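Fladel Chores: data card
Last edited 25th February

Summary

Fladel Chores is a set of 2,851 teleoperated episodes of small tidying jobs done at table height. Teodor Pietrzak and Nassoro Mabula put it together in the Dorthorpe workshop to test one question: can a two-armed machine be trusted yet with a messy desk or a packing bench? Our answer so far is no, with a few jobs coming close.

Tasks

line up blocks
move small cubes on a whiteboard
pick up a marker or a strip of paper
put an item in a cup, tray or box

Baseline results

Each policy gets 100 trials per task and 90 seconds a trial. The Gerka baseline finished 47 trials of the block task. Paper is much worse — thin items slip, and the policy rarely tries a second grasp. A person does any of these jobs in a few seconds.

Known gaps

Colour names in the task labels are inconsistent (grey and black get swapped). Nothing heavy, wet or breakable is covered. Lighting hardly varies. The Farías split has no wrist views and will be redone in March.

Licence

Free for research use. Please don't cite the baseline as evidence that a product is ready for the home.

Sample views

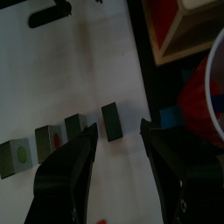
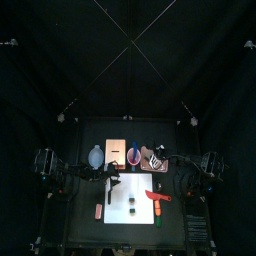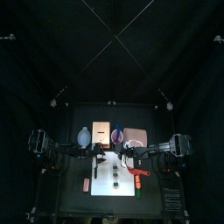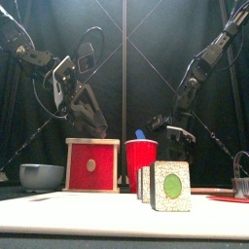
Block layouts (first and last) and whiteboard layouts (second and third).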